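**Wanted: someone to clean and look after a small guesthouse (part-time, starting in September)**

Hi! I'm Getsemaní Barajas and I run Lirngate, a guesthouse with 11 rooms on the hill behind the old feed store. I'm looking for one more person to join the housekeeping side of things, and I'd rather write this myself than use one of those templates that ask for a "rockstar."

So, the job. You'd come in at 10 in the morning, once most of the guests have had breakfast and wandered off, and you'd be done by 3. Four shifts a week to begin with, more in the leaf season if you want them. You'd strip and make beds, do the bathrooms, run the washer and dryer, and restock the coffee trays. There are 2 of us on every shift, so you won't be wrestling a king-size fitted sheet by yourself (I've done it, I don't recommend it).

The bathrooms take the most time. We redid all of them over the winter and I'm a little bit in love with them still — new tile, new sinks, decent water pressure at last! I'm fussy about how they're cleaned. No bleach on the grout, please, and no scratchy pads anywhere near the porcelain. I'll show you how I like it done on your first day and then I'll leave you alone, I promise. 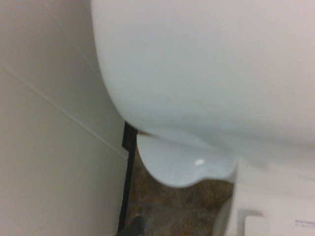

*Smooth white curves, and a bit of shine.*

You don't need hotel experience. My best hire ever came from a school cafeteria, and she stayed with us six years before moving to be near her grandkids. What I do need is someone who turns up on time, texts me if they can't, and doesn't mind stairs. There are a lot of stairs. The linen closet is on the ground floor and the Cárdenas suite is right at the top, so wear shoes you like.

Pay is hourly, every other Friday is not how we do it — I pay weekly, straight to your bank. Tips left in the rooms get split evenly between whoever worked that shift. After your first month there's a $100 bonus toward shoes or gas or whatever you want to spend it on. You also get lunch, usually whatever soup I've made, and there's parking behind the building.

Some Spanish is handy but not required. If you're a student we can work around classes, and if you've got kids in school, the hours were more or less built for you.

To apply, drop a note through the door or mail it to Lirngate, P.O. Box 2374. Tell me your name, the best number to reach you, which mornings you can't do, and a little about any work you've done before, paid or not. A résumé is fine but a few lines in your own handwriting is just as good. I'll call everybody back, including the people I can't hire this time, and if we get along on the phone I'll have you over for coffee and a look at the rooms.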